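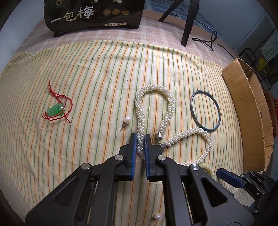

首页 | 列表存档 | 按主题 | 按作者 | 订阅设置

阅读时间:约5分钟

主题:Re: 想问问大家,电台广告的旧稿子还值不值得拿出来讲

大家好,

先跟各位拜个早年。列表安静了好一阵子,看到 Rozália 的来信真高兴,本来只想回两句,结果泡了壶茶坐下来,越写越长,请大家多包涵。

Rozália Říha 写道:
> 各位前辈、同行好,
> 五月份我要给一批刚入行的文案讲半天课,主办方希望我讲讲广播广告。
> 我手上有当年给 Koubek 饼干写的那一套三十秒稿子,录音只剩 2 条,
> 其余都是打字稿,边上全是客户的铅笔字。
> 我拿不准的是:现在的年轻人天天刷短视频,听这些会不会觉得太老?
> 另外,要不要把被客户毙掉的版本也拿出来讲?
> 有经验的朋友请指点。
> Rozália

Rozália,我的意见是一定要讲,而且毙掉的版本要多讲!成品谁都能听到,学不到多少东西。年轻人最想看的是一句话怎么从普普通通改到让人记住,中间走了哪些弯路,为什么客户在第三稿突然不肯签字了。你那些铅笔字是宝贝,千万别重新打一遍,就照原样复印出来发给他们看。

说到这个,我想起自己在 Stomberg 做的头一个广播案子,是替 Takis 家的咖啡写早间时段(就是早上七点到九点那一段,大家都在堵车的时候)。我那时候年轻气盛,一条三十秒的稿子塞了 97 个字,自己念着觉得铿锵有力,到了录音间,配音老师念到一半就停下来,很客气地问我:“您打算让我在哪儿喘气?”我脸红到耳朵根。后来我们一句一句往下删,最后留下的是一段水开的声音,加上一个男人小声嘀咕“再等我一分钟”,品牌名只在末尾出现一次。客户起初很不乐意,说花了钱怎么名字只念一遍。我们的客户总监陪他喝了一下午咖啡,他才松口。

所以课上我会建议你安排一个小练习:先把稿子发给他们,让他们站起来大声念,掐着表念。坐着默读,人人都觉得自己写得刚刚好;一出声,毛病全出来了,拗口的、重复的、听不清是哪个字的(中文稿尤其要当心同音字,我吃过好几回亏)。念完再放你那两条录音,对照着听,效果比讲一小时道理好得多。

至于会不会太老,我倒觉得你不用担心。去年我侄女在 Sevlow 实习,她们组接的是播客里的口播广告,带她的那位组长翻来覆去讲的还是老三样:开头几秒别报菜名,一条只说一件事,像跟一个人说话那样说话。我在旁边听得直乐,这不就是我们当年挨骂挨出来的那几条嘛。只有一点要提醒你,有些旧稿子里的玩笑现在听着不太舒服,特别是拿太太、丈母娘开涮的那种,我们那个年代写得实在太多了。碰到了不用躲,可以直接问学员换作他们会怎么改,往往讨论得最热闹。

还有一件琐事:你在用客户的批注之前,最好给 Koubek 那边写封信打个招呼。我前年用旧案例的时候没想到这一层,人家后来倒也没说什么,可我心里一直过意不去。信不用长,附上你打算用的那几页就行。

我自己整理的那份广播稿目录,目前登记到 1266 号,大半是手写卡片,字迹潦草,扫描得也歪歪斜斜。你要是想参考,我可以先挑 8 条饼干和点心类的寄给你,里头有一条芝麻脆饼的,全篇只有嚼东西的声音和一句台词,我到现在还很喜欢。把邮寄地址私下发给我就好,不必发到列表上。

其他朋友手里如果还有当年的录音,哪怕是翻录过几遍、沙沙响的那种,也请跟 Rozália 说一声。讲课那天要是允许旁听,我也想去坐在后排听听。

祝大家新年平安,嗓子都好好的。

老沈
2020年1月18日,星期六

上一封 | 下一封 | 返回主题列表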